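Nettoyer une poêle en fonte qui a accroché : gros sel, vinaigre, ou on laisse tomber ?

Forum > Cuisine > Ustensiles et entretien

mirabelle_du_18
Bonsoir à tous ! Je viens chercher de l'aide parce que je suis au bord de la crise de nerfs avec ma poêle en fonte (une Brendine, récupérée chez ma tante en juillet, elle doit être plus vieille que moi). J'ai voulu faire des pommes de terre sautées, j'ai répondu au téléphone, et quand je suis revenue c'était du charbon. Depuis j'ai une croûte noire au fond, bien collée, et tout ce que je cuis dessus a un goût de brûlé. Même les œufs. Surtout les œufs !
J'ai déjà essayé l'eau bouillante avec un peu de liquide vaisselle, puis la spatule en bois. Ça a enlevé le plus gros mais il reste une plaque large comme la main, côté manche. Sur internet je lis tout et son contraire : jamais de savon, un peu de savon, du gros sel, du vinaigre, le four à fond... Vous faites comment, vous ?

papy_cocotte
Bonsoir mirabelle. Gros sel et une demi-pomme de terre crue, face coupée vers le bas. Tu frottes en rond, tu jettes le sel quand il est gris, tu recommences. Ma mère faisait comme ça et la poêle sert toujours.
Et pas de liquide vaisselle, malheureuse ! Tu viens de lui enlever son culottage.

Lenaik
Ah non papy, on ne va pas recommencer avec le savon :) Le culottage c'est de l'huile qui a polymérisé, c'est dur comme un vernis, une goutte de liquide vaisselle ne lui fait rien du tout. L'histoire remonte aux vieux savons à la soude, eux oui, ils décapaient. Moi je lave la mienne au savon doux presque à chaque fois, je sèche sur le feu, un voile d'huile et basta.
Mirabelle, pour ta croûte : trois cuillères à soupe de bicarbonate, de l'eau à hauteur de la plaque brûlée, tu fais frémir un petit quart d'heure et tu laisses refroidir dedans. Ensuite la spatule. Chez moi ça part en lambeaux.

papy_cocotte
Presque à chaque fois... Et elle n'attache pas, ta poêle ?

Lenaik
Pas plus que la tienne, j'en suis sûre ! Viens manger des crêpes à la maison et on compare.

Hayley Tapley
Bonjour, je me permets d'intervenir (excusez mon français, je vis à Angers mais je suis née à Bristol). J'ai eu exactement le même problème avec une poêle Pearce que j'ai achetée dans une brocante. J'ai essayé le bicarbonate, c'était bien pour la nourriture brûlée, mais il restait une couche d'huile ancienne, très épaisse, un peu collante. Pour ça, j'ai dû tout enlever et recommencer à zéro. C'est long mais ce n'est pas difficile. Si ça intéresse quelqu'un je peux écrire les étapes.

mirabelle_du_18
Oh oui je veux bien, Hayley ! Et ton français est parfait, ne t'excuse pas. J'ai fait le bicarbonate de Lenaik hier soir : la moitié de la plaque est partie, je suis ravie, mais ce qui reste est justement un peu collant au doigt.

tontonfriteuse
Du vinaigre blanc, toute une nuit. Radical.

Lenaik
Surtout PAS toute une nuit !! Le vinaigre attaque la fonte, tu vas la retrouver piquée et orange de rouille. À la rigueur moitié eau moitié vinaigre, en surveillant de près, et uniquement s'il y a déjà de la rouille à enlever. Pour du gras brûlé ça ne sert pas à grand-chose.

tontonfriteuse
Je l'ai fait sur ma plaque à gaufres et elle n'est pas morte.

papy_cocotte
Pour une fois je suis d'accord avec Lenaik. Notez la date.

Hayley Tapley
Voilà, j'ai pris le temps de tout écrire comme je l'ai fait chez moi. J'ai mis des titres, c'est plus facile à suivre avec la poêle dans les mains.

Avant de commencer

Prévoyez un après-midi entier, fenêtres ouvertes. Ne commencez pas à 18 h comme moi, j'ai dîné de biscuits salés à 22 h passées, debout dans la cuisine – j'avais le four occupé et aucune envie de salir autre chose. Il faut du bicarbonate, une brosse dure, de la laine d'acier fine, des vieux torchons et une huile neutre. J'ai utilisé la Fultard au tournesol, mais le colza ou les pépins de raisin marchent aussi. Pas d'huile d'olive vierge, elle fume trop vite. 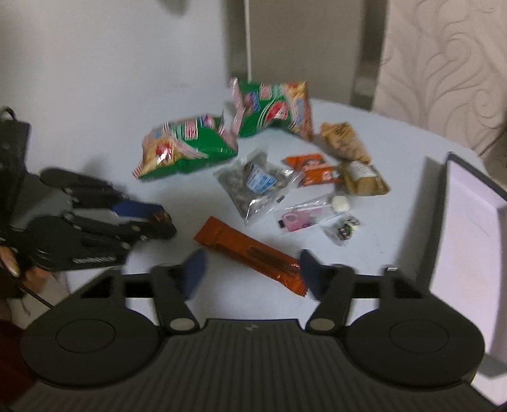 Enlever la vieille couche

Faites une pâte épaisse avec le bicarbonate et très peu d'eau, étalez-la sur les endroits collants et laissez-la une heure. Frottez avec la laine d'acier, rincez à l'eau très chaude, regardez, recommencez. Moi j'ai fait trois passages. La fonte devient grise et mate, c'est normal, n'ayez pas peur. Quand le doigt glisse sans accrocher, vous pouvez arrêter. Il restera peut-être des taches plus foncées, je les ai laissées.

Sécher tout de suite

Torchon, puis la poêle sur feu doux jusqu'à ce qu'il n'y ait plus aucune trace d'eau. Cette partie est urgente ! J'ai laissé la mienne sur l'égouttoir pendant que je cherchais l'huile et il y avait déjà un petit voile orange sur le bord.

Refaire le culottage

Huilez partout, le manche et le dessous aussi, puis essuyez comme si vous aviez mis l'huile par erreur et que vous vouliez tout enlever. La couche doit être presque invisible. Au four à l'envers, 230 degrés, une heure, et on laisse refroidir porte fermée. Deux ou trois fois si vous avez la patience. Si la surface ressort collante, il y avait trop d'huile.

mirabelle_du_18
Mais c'est génial, merci d'avoir pris le temps ! Question bête : le manche de la mienne a une petite bague en bois, je fais quoi pour le four ?

Hayley Tapley
Ah, non, pas de bois à cette température. Est-ce que la bague se dévisse ?

mirabelle_du_18
Je viens de regarder, il y a une vis dessous, pleine de crasse. Je vais la dégripper ce soir.

papy_cocotte
Un four à 230 pendant des heures pour une poêle, avec le prix de l'électricité... Moi je culotte sur le gaz : huile, feu moyen, essuyer dès que ça fume, recommencer. Ça prend vingt minutes et je peux écouter la radio à côté.

Hayley Tapley
C'est vrai que ça consomme. J'en ai profité pour mettre aussi ma cocotte et deux moules à tarte en fonte. Sur le gaz j'ai essayé, mais mon brûleur est petit, le centre était très noir et les bords presque nus.

Lenaik
Pareil chez moi, j'ai une plaque à induction, c'est encore pire, ça dessine un rond. Le four sans hésiter.

tontonfriteuse
Et le produit Cluturach en spray, quelqu'un a testé ? Ma belle-sœur ne jure que par ça.

Lenaik
Lis bien l'étiquette avant. Si c'est un décapant four à la soude, ça marche sur la fonte brute mais il faut des gants, des lunettes, aérer, et rincer vraiment longtemps. Et jamais sur de l'alu ni sur de l'émail abîmé. Perso je préfère frotter.

tontonfriteuse
Bon, je retire le spray. Je garde le vinaigre.

mirabelle_du_18
Petit retour comme promis ! La vis a fini par céder, la bague est enlevée, j'ai frotté avec la pâte (quatre fois pour moi, j'ai les bras en compote) et j'ai fait deux passages au four. Elle est noire, satinée, plus du tout collante. Il reste une ombre près du manche mais ça ne se sent pas sous le doigt. J'ai fait des oignons doucement dans un bon fond d'huile pour commencer, aucun goût de brûlé !
J'attends un peu pour les œufs, j'ai peur de me vexer.

papy_cocotte
Bravo. Commence par du lard pendant une semaine, les œufs viendront après. Et le savon, tu le ranges.

Lenaik
Tu ne ranges rien du tout, mirabelle.

Hayley Tapley
Contente pour toi ! Pense à remettre un peu d'huile sous la bague avant de revisser, sinon la rouille va s'installer là où on ne la voit pas.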